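February 2022 – dye bench notes, madder again

Right, writing this up while I still remember which jar was which (the labels have gone soft and I can hardly read my own pencil). The aim was the same as in September: get a proper brick red out of the Dumville root on wool, and stop ending up with that tired salmon colour which everybody is polite about.

Quantities first. 100 g of wool per pot, Lanura two-ply, scoured the night before and left in the rinse water. 30 g of ground root per pot for the first round. Alum as usual, plus a pinch of cream of tartar in pots A and C only. Pot B went without because I wanted to see if I've been wasting the stuff all these years.

Temperature is where I went wrong last time, I'm sure of it. I let the September pot creep up to a simmer while I was on the phone, and the browns came out of the root and sat on top of everything. So this time I stood over it with the thermometer and kept it at sixty-five, sixty-eight at a push, for a whole hour. Dull work! I read most of a seed catalogue.

Results, wet: A is a lovely warm red, B is nearly the same but a shade more orange, C is a muddle. C had the old Abou Zeid root, the bag with the torn corner, and I think it's simply past it. Smells like a shed. 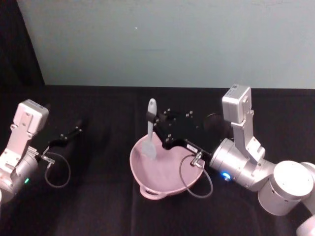 Domenica Baumgartner reckons C isn't old root at all, it's our water. She wants me to add chalk before blaming the bag, a teaspoon to the pot, stirred in before the wool goes anywhere near it. Her argument is that A and B were filled from the big butt and C from the tap in the corridor, and the softener has been on there since the plumbing was done. I had completely forgotten about the softener. Annoying, but she may well be right, and it's easy enough to test.

So, second round. Same wool, same alum, Abou Zeid root in both pots, corridor tap in both pots, chalk in one. I soaked the root overnight this time (should have done that with the first lot too, note to self) and strained it through the old pillowcase. Keep the strained root! It's in the blue-lidded tub in the fridge and there is a decent second bath in it, maybe a third if you like pale peach.

The chalk pot went darker within ten minutes of the wool going in. The other one stayed looking like weak tea for ages and then caught up a bit. Left both to cool with the wool in. I skipped dinner and had toast.

Rinsing took forever, as ever. Bits of root get right into the two-ply and you have to wait for it to dry and shake them out over the yard. I hung everything on the back rail, chalk pot on the left, no chalk on the right, please don't swap them round.

While those were drying I had a go at the costing for the blanket order. We'd need 410 g of root for the full run if we stick to the first recipe, and there's 300 g left in the Dumville sack, so either we eke it out or mix in the Abou Zeid and hope the chalk does its job. I'm leaning towards mixing, then dyeing the whole lot in the big pan so at least it all matches itself. The Vumomov extract is on the shelf as well but I've never got on with it – it grabs in patches and you can spot them from across the room.
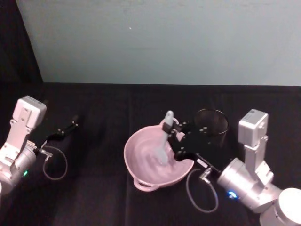 Please don't mix them, Octavian Neagu wrote in the margin when I left this open on the bench. Do the warp in Dumville and the weft in the other one, and let the cloth sort out the difference. He'd also like the wool wetted out for longer, overnight in clean water with a drop of soap, as he found pale spots deep in the skeins from pot B. I went and looked and yes, there they are, right under the ties. My ties are too tight. I always do this.

I do like the warp and weft idea. It'd give a bit of life to the red, and it gets me out of matching anything. Against it: if the Abou Zeid fades faster we'll have a blanket that changes colour unevenly on somebody's sofa. So before anything else I'm putting a strip of each in the south window, half covered with card, and leaving it there for a month.

Still to do:

- window strips, all five pots, labelled in biro this time
- retie the skeins, loose figure of eight
- chalk on the shopping list, and a new pillowcase
- wash test on A with the hand soap
- ask whether the butt water is all right to use if the lid's been off

The dry chalk skein, by the way, is very nearly as good as A. Slightly browner in the shade of the yard. I've pinned a snippet to the back of this page.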